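# The Soda Street of Andesville

When I moved to Andesville, the first thing my neighbor gave me was a cold bottle of ginger soda. She did not ask if I was thirsty. In this town you don't ask such a question.

Andesville once had 4 soda makers on the same street. Only Chou is left, and it still fills 200 bottles on a working morning. The recipe is kept in a school notebook, and the ginger comes from the hills behind the river. Yi-chun Cheng, who runs the shop now, told me that her first batch was too sweet and her grandfather drank all of it without a word.

I visited in March, when the season is slow. We sat on the back step and she spoke long about sugar prices, and about a larger company, Mulix, which offered two times to buy the name. She refused both times - the second time by postcard.

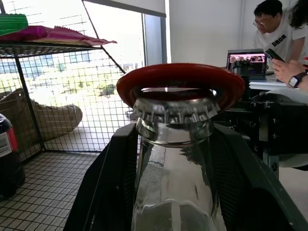

## Glass, and why it stays

The crown cap is a simple piece of metal with a crimped edge, and Yi-chun is loyal to it. Plastic bottles would be cheaper to send, but she thinks the soda tastes flat in them. Customers pay a small deposit and bring the glass back. Last summer a retired bus driver returned 123 bottles in one visit, all from his garage.

The shop opens at 7 in the morning. Ginger is sold all year, plum only until the fruit is finished. If you come by train, leave at Zudton and take the bus along the river.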